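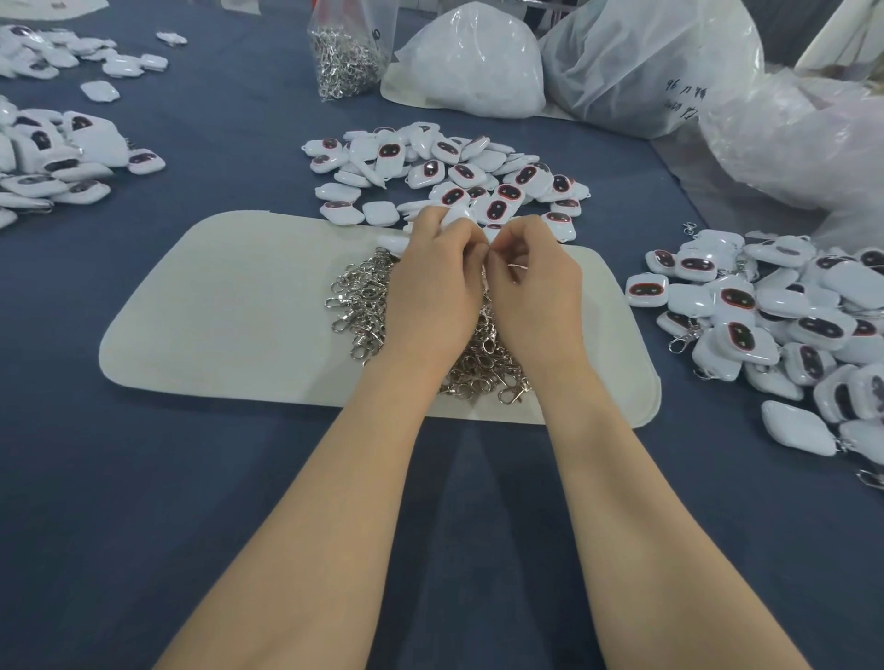 Figure 2. Attaching clasps to charms at a bench in the Indby workroom. The clasps are laid out on a felt mat, with charms heaped beyond it and to the left.

4.2 The mat as a small territory

We came to Indby expecting to write about speed, and came away far more excited by felt. Every finisher we visited had settled on some kind of soft surface for the metal parts, and the cream mat in Figure 2 is a lovely case. The silver lobster clasps sit in a loose tangle in the middle of it, right under the hands, while the glossy white charms are left in heaps on the bare tabletop. Hard, shiny fittings skate across a painted bench and end up on the floor; on felt they stay where they're dropped, and a fingertip can press down and roll one free of its neighbours.

The heaps reward a closer look too. We had assumed that charms would be sorted face up before assembly, as the Zudlow training sheet recommends, but at Indby they lie every which way, some showing the dark, red-rimmed face panel and others only a plain white back or edge. When we asked about this, finishers told us that they find the loop by feel. Turning the charm the right way round happens in the air, on its way to the other hand, and costs them next to nothing. This was a delight to hear, and it agrees with our timings: across 462 assemblies, pre-sorted trays gave no advantage to anyone with more than one season at the bench (see Section 5).

What did slow people down was the clasps. They hook into one another in the bag, and a knot of 13 can take longer to pick apart than the joining itself. Finishers dealt with it in two ways. One group shook the whole bag out and teased clasps loose as they went, keeping the tangle close to the body. The other untangled a batch first and lined it up along the edge of the mat, a habit we saw mostly at Gokach, where the clasps are smaller and the benches narrower.

The joining itself is done with both hands raised a little off the mat, fingertips nearly touching. Abbasi's term for this posture, the "pinch bridge", suits it beautifully, and we adopt it for the remainder of the paper. Of the 95 finishers in the survey, most described it as the part of the job they'd learned last and now enjoyed most.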